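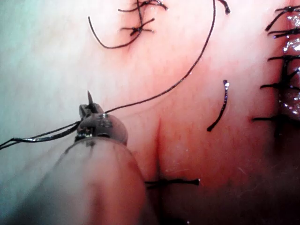

Published by the Capital Equipment Office, Kelmendi Surgical Systems
Revised October

Tika 300 Surgical System: Equipment and Budget Planning

The Tika 300 is a robotic surgical system for soft tissue procedures, supplied to hospitals, surgical centers and teaching institutions. It consists of a surgeon console, a patient cart with four arms, and a vision cart. The wristed instruments used with the system are sold separately under the Skaria name.

This page is intended for purchasing departments, operating room managers and facilities staff who are preparing a capital request. It describes what is supplied with the system, what must be budgeted separately, and what the site must have in place before delivery. Clinical indications and instructions for use are given in the system manual and are not repeated on this page.

Selecting instruments

Instrument selection has a greater effect on the yearly operating budget than any other decision made at the time of purchase. Departments are advised to begin with the procedures they intend to perform in the first year and to build the instrument list from those procedures.

Suturing deserves particular attention. Closing a wound edge with a column of separate stitches requires the instrument to grasp a curved needle by its shank, pass it, release it and take it up again for each stitch, while the thread is kept clear of the stitches already placed. The jaws and wrist are small metal parts with pins and joints, and they carry this load many times in a single procedure. A department with a large suturing caseload should plan for more needle-holding instruments than a department whose work is mainly dissection.

Skaria instruments are supplied in the following groups:

Needle drivers, for grasping and passing curved needles
Graspers, for holding and retracting tissue
Scissors, for dissection and for cutting suture
Bipolar instruments, for use with a compatible energy generator

Each reusable instrument has a fixed number of permitted uses, recorded by the system at the start of each procedure. When the limit is reached, the instrument is no longer accepted by the patient cart and must be replaced. The permitted number differs by instrument group and is stated on the quotation. Purchasing departments should divide the expected yearly caseload by this number to arrive at a replacement quantity, and should add spare instruments to cover those held in reprocessing.

Suture, needles, drapes and trocars are consumables. They are not included in the instrument price. Many hospitals already hold supply contracts for suture, and these may be used where the needle and thread are within the sizes listed in the system manual.

Included in the base price

Surgeon console with adjustable viewer, hand controls and foot pedals
Patient cart with four arms
Vision cart with processor, light source and touchscreen
One endoscope and one sterilization tray
System cables and cable covers
Delivery, installation and acceptance testing
Initial training for one operating room team

Budgeted separately

Skaria instruments and replacement stock
Additional endoscopes
Energy generator and connecting cables
Sterile drapes and other consumables
Service agreement after the warranty period
Training for additional teams
Second surgeon console, where the system will be used for teaching

A single endoscope is rarely sufficient for a room that schedules consecutive cases. The time needed for cleaning and sterilization should be compared with the planned interval between cases, and an additional endoscope should be included in the original request when the interval is the shorter of the two. Approval for a later purchase may fall in a different budget year.

Site requirements

The patient cart is 744 mm wide in its transport position. All doors, corridors and elevators on the route from the receiving dock to the operating room must be measured before the delivery date is confirmed, including any door that does not open fully. The vision cart weighs 86 kg without accessories. Floor loading for the complete system is given in the installation drawings, which are issued with the quotation.

Electrical outlets for the three main components should be on separate circuits. Extension cords may not be used. A wired network connection is required at the vision cart position if the hospital intends to use remote service or to store procedure video on its own servers. The information security department should be consulted early, as its review often takes longer than the electrical work.

Storage must be provided for the patient cart when the room is used for other surgery. Moving the system between rooms is permitted, but each room must meet the same requirements, and staff time for moving and setup should be entered in the operating budget.

Reprocessing

Wristed instruments have internal channels that must be flushed as well as cleaned on the outside. The sterile processing department should confirm that its washers, flushing ports and trays are compatible before an order is placed. Where new reprocessing equipment is needed, the cost should appear in the same request as the system. A reprocessing assessment may be arranged through this office at no charge.

Training

Initial training is held at the Catine Training Center and continues at the customer's site. It covers setup, draping, docking, instrument exchange, emergency undocking and basic suturing exercises. Surgeons attend separate sessions on needle handling, knot tying and thread management. Travel and lodging are the responsibility of the customer. Hospitals should also allow for reduced scheduling during the first weeks of use.

Service

The base price includes a warranty on the console, carts and supplied endoscope. Instruments are covered for defects in material and manufacture, but wear within the permitted number of uses is not covered when it results from damage in handling or reprocessing. Service agreements are offered at two levels. The standard agreement covers scheduled maintenance, repairs and software updates. The extended agreement adds a replacement endoscope and evening service visits.

Requesting a quotation

Requests should state the intended procedures, the expected yearly caseload, the number of rooms in which the system will be used, and whether a second console is required. Floor plans of the operating room and the delivery route should be attached. Quotations are itemized so that capital and operating costs may be submitted under separate headings.

Related documents

Tika 300 installation drawings
Skaria instrument list and permitted uses
Reprocessing compatibility form
Catine Training Center course schedule
Service agreement terms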